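Falludach Village Hall Users' Group
Minutes of the April meeting, small room, 7 pm

Apologies: taken as read, list with the secretary.

Minutes of last meeting
Agreed, one change. Item on the side gate should read "to be re-hung" not "to be removed". Signed.

Matters arising
Side gate re-hung, still catches in the wet. Leave till summer.
Key safe code changed. All regular hirers told except the Zositz dance class, whose email bounces. Secretary to put a note through the door.
Lost property box emptied. Umbrellas kept, rest to the charity shop.

Heating
Long one this. Boiler went out twice in March, once during the toddler group. Clevance came out both times and reset it, and now say the pump is on its way out. Their quote for a new pump, fitted, is £339. Second quote asked for from Güler but not in yet. Some feeling that we should wait for it, some that we have waited enough. Toddler group parents not happy and have said so in writing.
Suggestion that the thermostat be boxed in as it keeps getting turned up and left. Others against, hirers pay for a warm hall. Went round this twice. Left as it is for now, notice to go up by the switch.
AGREED: if Güler not back by the end of the month, go with Clevance.
ACTION: secretary to chase Güler and write notice.

Money
Current account healthy enough. Reserve stands at £1000, which is the lowest we said we would ever let it go, so pump to come from the current account and not from reserve. Hire fees from two groups outstanding, reminders sent. Electricity bill up again, no suprise. Question whether the evening rate should rise in September. Most thought yes, but not by much and with proper notice. To come back next time with figures.

Kitchen
Urn leaking at the tap. New washer tried, no better. Price up a replacement, same size if poss.
Fridge to be left EMPTY and door ajar after each hire. Milk found again, well past it.
Tea towels: who washes them? No answer reached. Hirers to bring own until sorted. 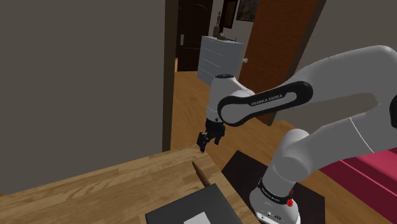

Bookings
Summer filling up. Three things to note.
Dance class want an extra hour through June. Fine so long as they are out before the quilters arrive.
Birthday party enquiry, wants a bouncy castle indoors. Ceiling too low, said no, offered the field.
Polling station booking confirmed, all other hirers that day to be told asap.
Discussion about people turning up early and setting up in someone elses time. Booking form to say clearly that set-up and clearing away are part of the hire.

Summer fair
Stalls: 4 firm so far, plants, cakes, books, tombola. Need more. Tombola prizes already coming in and being kept in the stage cupboard, please do not move them.
Tea tent or teas inside? Inside if wet. Cost of hiring a tent to be looked at but feeling was it's a lot for one afternoon.
Parking on the field if dry enough. Signs from last year are in the shed, need repainting.
ACTION: poster draft to next meeting.

Any other business
Piano needs tuning. Quilters never use it, choir do, choir to be asked for something towards it.
Outside light by the bins on all night. Timer to be looked at.
Complaint from a neighbour re car doors late on. Reminder to hirers about leaving quietly.
Moss on the path, slippery. Path to be scrubbed before the fair.

Next meeting
Same place, same time, in May. Urn, evening rate and poster carried forward.
Closed 8.50 pm.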